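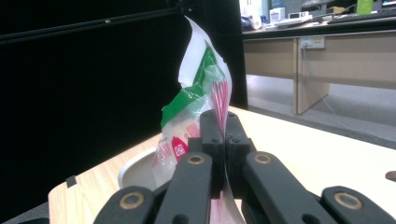
Figure 3. A printed snack bag held upright over the table, classed as "crumpled, part transparent" in our scheme.

4.2 Bags, and why they are hard to put in a list

The household inventory used at Nondcombe has a field for shape. For a cup the field is easy to fill. For a snack bag our two coders, working separately through the same 163 entries, produced "flat," "pillow," "twisted," "sort of a column" and, on one tired afternoon in June, "no." We kept the last of these in the raw data, where it remains the most accurate entry for the item it describes.

The bag in Figure 3 is a fair specimen of the trouble. Its print includes a green band, red-and-white stripes and a small red logo with a Chinese character, and between the printed areas the plastic is mostly clear, with something pale yellowish showing through. A coder asked for the color of this object has to choose between the ink and the contents. Vaněk chose the ink. Lindqvist chose the contents, and defended the choice over two pages of margin notes that we have spared the reader – they are held at Letden with the coding sheets.

Following Hrnčiar, we had planned to treat packaging as a container whose identity is settled by what is inside it. Coders did not find this much help at the table. A folded bag shows a different part of its print each time it is put down, and 40 entries were coded as new items when they were old ones facing the other way.

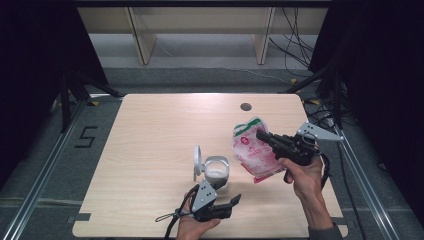 Open vessels gave a different sort of disagreement. Everyone could agree on "cup," and on "white," and then the matter of the contents arrived. White grains in a small cup are sugar to one coder and salt to the other, and the coding rules forbade tasting. We settled on "granular, white," a phrase with no appeal to anyone who has ever made coffee. Lids were worse. A lid standing on its edge beside its cup was coded as part of the cup by Vaněk and as a separate disc by Lindqvist, and the Gradine guidelines, revised 27 July 2018, support both of them on facing pages.

Agreement on bags improved once we dropped the shape field and asked for print, clarity and fold instead, each scored from 1 to 5. Agreement on lids did not improve, and we return to them in Section 4.3.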